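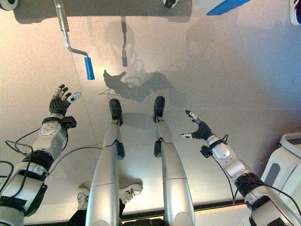

Pale gray floor, with feet and thin black cables on it

Home About us Floors Colors Care advice Contact

About Tiltovance

Tiltovance is a small company for floors. We prepare, level and finish the floors of workshops, laboratories, teaching rooms and other places where people stand for many hours and where equipment has its weight on a few small points. We are based in Hinds, in a former printing building on Molletti Street, and most of our customers are less than one hour of driving from us.

We started with 4 persons and one grinding machine. In the first two years we did mostly repairs: cracks, old glue, door thresholds that were too high. From this work we learned how a floor becomes bad. Very often the top layer is blamed, but the reason lies deeper, in a base which was not dry or not flat when it was covered. For this reason our first visit is always a measuring visit, and we do not give a price on the telephone.

Our work

A usual order is a room between 40 and 1,000 square meters. We measure the height of the old floor, we take the moisture, and we write down what will stand in the room afterward. Please tell us at this moment also about the small things. A cable that lies across the walking way, a rubber foot which stays in the same place for years, a table that is moved every Friday for cleaning: all this has influence on which surface we recommend and where we propose a floor channel.

After the measuring we send a plan on paper. It shows the levels, the joints between the areas and the places for the channels. We ask the customer to walk through the room with the plan in the hand before signing it. This takes maybe half an hour and it has saved us from many misunderstandings, for example about the direction in which a door is opening. 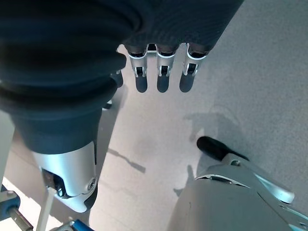 The laying itself goes faster than most people expect. The long part is the waiting. Each layer must become hard in its own time, and we do not use heaters to make it shorter. During the waiting we put a sign on the door with the hour when the room can be entered again, first with soft shoes and later with wheels. We ask kindly that the sign is respected also by the management.

Colors

Our own color series has the name Prallska. It contains 20 shades, and almost all of them are quiet: grays, beiges, sand, one dark green. Customers sometimes ask for a strong white. We can make it, but we say openly that on white each line from a shoe will be seen. A pale gray is more forgiving, and a small dark screw that has fallen down is still easy to find on it. Light beige makes a room warmer, especially when there are few windows.

We lend sample plates without cost for two weeks. Please lay them on the floor and do not hold them against the wall, and look at them in the morning and once more with the lamps on. One color can look like two different colors when the light comes more from one side.
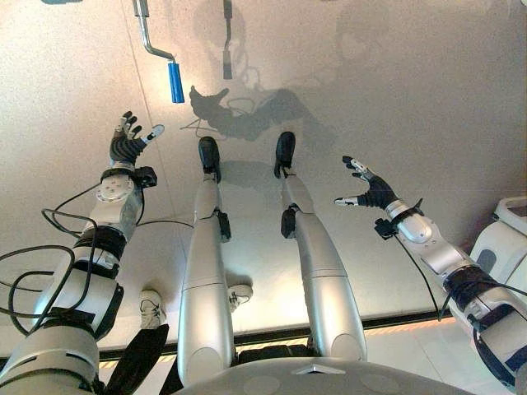

Light beige under uneven light

Who we are today

The team is bigger now, but the measuring, the laying and the final visit are still done by the same group for each order. We do not give parts of the work to other firms. In winter we take fewer orders, and we use the time to train new colleagues and to repair our tools. New colleagues begin with the grinding and spend their first months with the base layer before they touch a surface.

One year after the laying we come back for a free inspection. We look at the joints and at the edges along the walls, and small damages are repaired on the same day when it is possible. Customers who have changed the furniture or the equipment in the meantime are asked to tell us before this visit, so that we bring the right material.

Visit us

Our showroom in Hinds has large sample fields of the Prallska shades, on which you can walk. It is open in the mornings, and in the afternoon by appointment. In October we are closed for one week for the inventory. The entrance is through the yard, the second door, and the bell is a little hidden behind the mailbox.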